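Tindden Water District has moved its residential meter readings from a monthly to a quarterly cycle, the utility said in a notice to account holders. Bills will still go out every month. In the two months between readings, the amount due will be calculated from the average daily use recorded over the previous quarter.

The change covers 4000 accounts in the Saxena and Bovadach service zones. Commercial accounts and multi-unit buildings with a shared meter stay on monthly readings.

Umesh Tripathi, operations manager for the district, said the estimated bills will be corrected at each quarterly reading. If the estimate was too high, the difference is credited to the next bill. If it was too low, the balance is added, and it can be paid in installments on request.
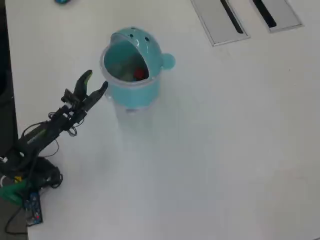

## Meter replacement continues

The district is also replacing older mechanical meters with ultrasonic units from Vendier. Work began in May in the Saxena zone, where 1321 meters have been changed. Another 1167 are scheduled in Bovadach. The new units have no moving parts in the flow path and store daily totals internally, so a disputed bill can be checked against the record for a given date.

Water is shut off at the curb stop during a replacement. Residents receive a door notice before the visit and do not need to be home if the meter box is outside. For meters in a basement or utility room, an adult must be present to give access.

After the work, the district advises running a cold tap at the lowest point of the house until the water is clear. Faucet screens should be removed and rinsed if flow remains weak.

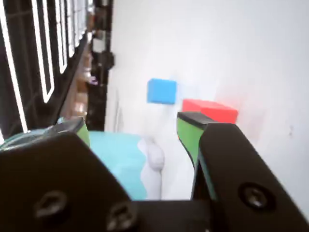 *Page last changed: 2021-08-02*

## Submitting your own reading

Customers who prefer not to be billed on an estimate may send in a reading. It must reach the billing office no later than 10 days before the statement date printed on the bill. Only the black digits on a mechanical meter are used for billing; red digits are ignored. On the Vendier display, the figure to report is the total volume, and the flow rate shown beneath it should be left out.

Readings are accepted by telephone, by mail or at the counter of the Tindden office. A reading lower than the last recorded one will be held until a technician has inspected the meter. There is no charge for that inspection.

Rates are unchanged. The fixed service fee and the price tiers remain as printed on the back of the statement.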